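2022-03-14
By the Skaltine workshop bench

Getting the head camera aimed before you touch the arm

I've set up the Drirnby head on our shelf-picking build three times now, and I'd do the camera first every single time. You'll want the rack loaded with proper shopping (empty shelves tell you nothing!) and the arm parked right out of the way.

Loosen the two neck screws on the Flikby bracket, tip the head down until you've got bits of two shelf levels in view, one above the other, then nip the screws up gently. Don't go mad, the bracket is only printed and I've already cracked one.

Next, lock the exposure. Auto is hopeless on white shelving, it keeps hunting as the head turns. I start at 30 on the Seidel slider and creep up – by 92 the shelf lips are just a white smear, and 39 suits our lights nicely.

Now grab a still and have a good look at it before you go any further.

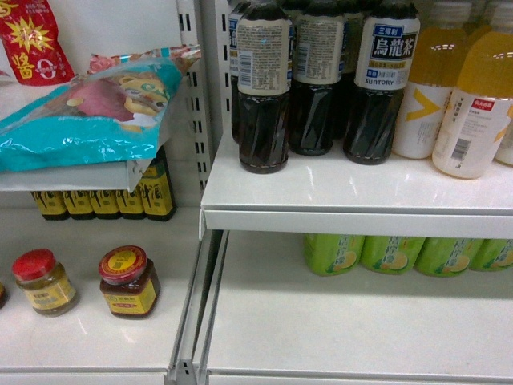

Check that the slots in the upright are crisp, as I use those for lining up left and right. Then look at whatever's standing at the back under a shelf, where it's darkest. If you can tell one bottle from its neighbour, leave the slider alone. Shiny bags and clear plastic will always throw a few bright spots, so I don't chase those.

Save the settings under a fresh number (ours began at 1001) and put a dab of paint across the neck screws so you can see if they've crept. Arm calibration is going up in April, once I've reprinted the wrist.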